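# Wireless Mouse: Desk Use FAQ

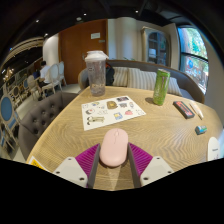 **Does the mouse need a pad?**
Most bare tabletops are fine. The optical sensor loses tracking on clear glass, mirrors and high-gloss lacquer. Visible wood grain, even curved and dense like that on the light table here, is not a fault in the surface. Paper is a different matter: a sticker sheet lying directly beyond the mouse should be moved before use, as a raised edge can catch the feet.

**Pointer jumps on one desk only. Why?**
Check the sensor window for lint. If clean, test on a plain sheet of paper. If the jumping stops, the desk finish is the cause; use the Gindano thin pad (item 182).

**How far should drinks be kept?**
At least 14 inches. The housing is not sealed. Liquid damage is excluded from the Stilesdale warranty.

**How do I clean the scroll wheel?**
Switch the mouse off. Turn the wheel slowly against a dry cotton swab. Do not use acetone on colored housings.

**Can stickers be put on the housing?**
Yes, on the palm area. Keep them off the buttons, the wheel slot and the underside.

**Is the receiver sold separately?**
Yes, as Trornex part 370. Allow 4 working days for delivery.

Last revised 13 May 2019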